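Buscar en el foro Búsqueda avanzada Ir

Tema: Puerta de armario que roza abajo, ¿cepillar o regular bisagras?

marga_tresillos
Buenas. Tengo un armario empotrado de cuatro puertas, piso de los años noventa, y la segunda por la izquierda roza en la base desde febrero. Al principio era solo al cerrar, ahora también al abrir, y ya ha marcado el suelo. Las bisagras son de cazoleta, tres por puerta. Mi cuñado quiere descolgarla y cepillar 3 mm por abajo. A mí me da miedo que se salte el canto. ¿Qué haríais?

Yavuz Güneş
No cepilles nada todavía. Las bisagras de cazoleta se regulan. Suelen llevar dos tornillos a la vista con la puerta abierta: el de delante mueve la puerta a izquierda y derecha, el de detrás la acerca o la separa del cuerpo. La altura se cambia aflojando los dos tornillos de la base que va atornillada al lateral, si los agujeros son alargados. Con eso ganas lo suficiente en casi todos los casos.

pacorras_62
Pues yo cepillé la mía y quedó perfecta. En diez minutos, listo. Con las bisagras puedes pasarte la tarde entera y al mes vuelve a rozar.

Yavuz Güneş
Si al mes vuelve a rozar es que el tornillo está pasado y no agarra en el aglomerado. Eso no se arregla quitando puerta. Se saca el tornillo, se rellena el agujero con palillos y cola blanca, se deja secar una noche y se vuelve a atornillar.

marga_tresillos
He mirado y la base de arriba se mueve con el dedo. Las otras dos están firmes. ¿Tengo que descolgar la puerta para rellenar los agujeros? Mide 94 de alto, es de las del altillo grande, y pesa bastante.

Sunita Vishwakarma
Sí, mejor descolgarla, y mejor entre dos personas. Yo lo hice en octubre de 2018 con las del pasillo y sigo sin tocarlas. Lo hago en este orden:

1. Marca con lápiz el contorno de cada base en el lateral, antes de aflojar nada.
2. Suelta primero la bisagra de abajo y deja la de arriba para el final, con alguien aguantando la puerta.
3. Apoya la puerta en una manta. Si es lacada en blanco, que no toque el suelo de canto.

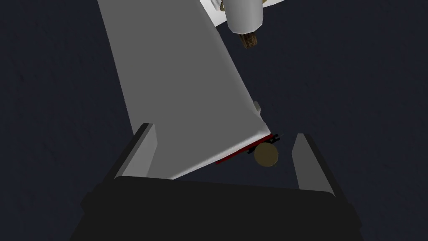
4. Rellena los agujeros, espera a que seque la cola y corta los palillos a ras con un cúter.
5. Vuelve a poner las bases dentro de las marcas de lápiz, cuelga la puerta empezando por arriba y regula al final.

pacorras_62
Palillos y cola, eso es un apaño. Si el aglomerado está hinchado no aguanta. Mejor un tornillo más gordo y más largo.

Sunita Vishwakarma
Depende del grueso del lateral. En tableros de 16 un tornillo más largo te sale por el otro lado, y ahí están las camisas. Más gordo sí, pero la cabeza tiene que entrar en el avellanado de la base, si no la bisagra no cierra encima.

tornero_jubilado
Otra opción es subir la base 32 mm y hacer agujeros nuevos en madera sana. Hay que mover también la cazoleta en la puerta y eso ya pide broca de 35. Para una sola puerta no me compensa.

marga_tresillos
No tengo esa broca. Voy a probar con los palillos. Una duda, ¿da igual la marca si tengo que cambiar alguna bisagra? En las mías pone Dustau y en la ferretería solo tienen Wong.

Yavuz Güneş
El diámetro de la cazoleta suele ser el mismo, mira que coincida el acodado (recta, semiacodada o acodada). Llévate una de muestra. La base cámbiala también, no siempre encajan entre marcas.

pacorras_62
Sigo pensando que con el cepillo acababa antes, pero cada uno en su casa.

marga_tresillos
Actualizo. Descolgada ayer con mi cuñado, agujeros rellenos y puerta colgada esta mañana. He subido la base de arriba hasta la marca y ya no roza. La junta con la puerta de al lado queda un poco más ancha arriba que abajo, lo miraré con el tornillo de delante. Para el arañazo del suelo he abierto otro hilo en Pavimentos.

8 personas han marcado este tema como útil Compartir Comentarios (12)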